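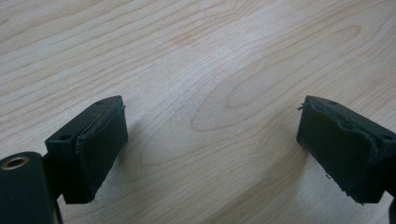

The Ulitz desk arrived in two boxes, one of which had been dropped on a corner, and I have now worked at it since March. I was asked to review it because I had been rude about standing desks in a previous column, and the editor thought it would be fair to make me live with one. I am not sure fair is the word, but I accepted.

I should say where I started. I think most of what is said about standing at work is wishful. People who have spent a lot of money on a desk that goes up and down will tell you that their back is better, their afternoons are brighter and they have lost a bit off the waist. Ask them how often they stand and the answer gets vague. My neighbour Malathi Lobo bought one when she went freelance and it has been at sitting height for so long that the cable tidy has a spider in it. She still recommends it to people.

So, the Ulitz. It's a plain rectangular top on two motorised legs, with a small panel under the front edge that has an up button, a down button and memory slots for heights you like. The company's leaflet calls it a "movement platform". It is a desk.

Putting it together

The instructions are pictures only, and the pictures are small. The legs bolt to a steel crossbar, the crossbar bolts to the top, and the motor cables run along a channel that is slightly too narrow for them. I did it alone, which the leaflet says not to do, and I now see why. The frame is heavy and you build it upside down, so at the end you have a finished desk with its feet in the air and nobody to help turn it over. I rang Rigoberto Ochoa from two streets away and he came round at nine in the evening in his slippers.

The corner damage was only to the cardboard. One bolt was missing from the bag, and I replaced it with one out of the jam jar in the shed. When I wrote to Ulitz about it they sent a new one in 17 days, with a card thanking me for my patience. I hadn't been patient, I had been to the shed.

Pilot holes for the crossbar are already drilled, except for the control panel, where you are left to your own judgement. I put mine on the right. I wish I'd put it on the left, as my knee finds the down button when I cross my legs, and the first time it happened I lost most of a cup of tea. There's a lock you can set by holding two buttons together. It unlocks itself if the power goes off.

Does it wobble?

This is what everybody wants to know and what most reviews are shifty about. At sitting height it doesn't, or no more than any table does. At my standing height it sways a little from side to side when I type hard, and the monitor nods. Pushed against the wall it's better. Ulitz says the legs are rated for 80 kilos, and I can believe it, since the motors didn't slow down with everything I own piled on top, but a rating for lifting tells you nothing about swaying. I'd like to see one of these firms print a figure for that.

I borrowed a Dikitz for a fortnight to compare. It costs a good deal more and has thicker legs and a wider foot. It swayed less. It also made a noise like a lift in an old department store, and the cat would not go in the room. If you are tall I would look at the Dikitz first. If you're middling, as I am, I can't see the extra money in it.

The top

Ulitz sells the frame with or without a top, and the top is where I think they make their profit. You can pay for oak, walnut or something they name "Nordic stone", or you can do what I did in the end and buy the frame bare and put an old tabletop on it. Well, I did it in the wrong order. I paid for theirs, disliked it, and swapped it in the second month.

Their cheapest top has a soft, faintly rubbery finish that shows every fingerprint and goes shiny where your wrists rest. Mine had two dull patches within weeks. The edge is square and digs in. You are told to wipe it only with a damp cloth, and you are sold, for extra, a bottle of Fukby surface cream to bring the finish back. I tried the cream. It smelled of pears and left the patches as they were.

The replacement was the top from a kitchen table we no longer had the legs for. I drilled new holes, checked three times that the screws were shorter than the wood was thick, and it has been fine. It's a bit deeper front to back than the Ulitz one, so the monitor sits further away, and my eyes are grateful. I would tell anybody handy to go straight to this and save the money.

What about my back?

I kept a notebook, because I don't trust my memory on this sort of thing and I trust other people's even less. For the first weeks I stood for the length of the morning post and then as long as I could bear. By lunch my feet hurt. Ulitz will sell you a mat for that. There is always a mat.

After that I settled into standing for phone calls and sitting for anything with thinking in it. I still do. My back is the same as it was, good on some days and stiff on others, and the stiff ones follow gardening. I did notice I was less sleepy after lunch if I stood for the first half hour, though I also switched to a smaller lunch in the same month, so make of that what you like.

One of the claims in the leaflet is that you can burn an extra 2,000 calories. You have to turn the page to find out over what period, and when you do it doesn't say. I wrote to ask. The reply said that results vary.

The app

There is an app. It wants an account, an email address, your height and weight, and permission to know where you are. In return it buzzes to tell you to stand up. It also buzzed when I was already standing, and once when I was on a train. I deleted it after a week and the desk has worked perfectly well without it. The Dikitz has one too, and theirs gives you badges.

I should mention the Xolalpa, since readers will write in if I don't. That's the crank-handled one, no motor, no cables. I tried it in a showroom for ten minutes. The handle is stiff and folds away neatly, and I can imagine it lasting for decades. I can also imagine never winding it. With the motor, at least, the laziness costs you only one button, and I do press it most days. If I'd had to crank, I know very well I would have a sitting desk with a handle.

Small grumbles

The power lead is too short and comes out on the left, with no choice in the matter. The memory buttons are all the same shape, so in poor light you can't tell which you are pressing. The cable tray holds one adaptor and no more — I have mine tied up with garden string. The feet have levelling screws which unwind themselves slowly, and I've had to get down on the floor with a spanner twice.

Against that, it is quiet, it's quick, and it has never once stopped halfway. It does stop if it meets something on the way down. I tested this with a wastepaper bin and the bin survived, slightly bent. I wouldn't test it with anything I was fond of.

Would I buy it?

The frame, yes, if my present desk broke and the price came down a little, as it does after Christmas. The top, no. The mat, the cream and the app, no, no and certainly no. Anyone buying it to mend a bad back should spend the money on a decent chair first and see how they get on, and then perhaps have a walk.

I'm giving it 6 out of ten. The Dikitz would get the same, with a mark off for the noise and a mark back on for the legs. Ulitz have offered to let me keep the desk at a reduced rate, and I've told them I will think about it once they have sorted out the power lead.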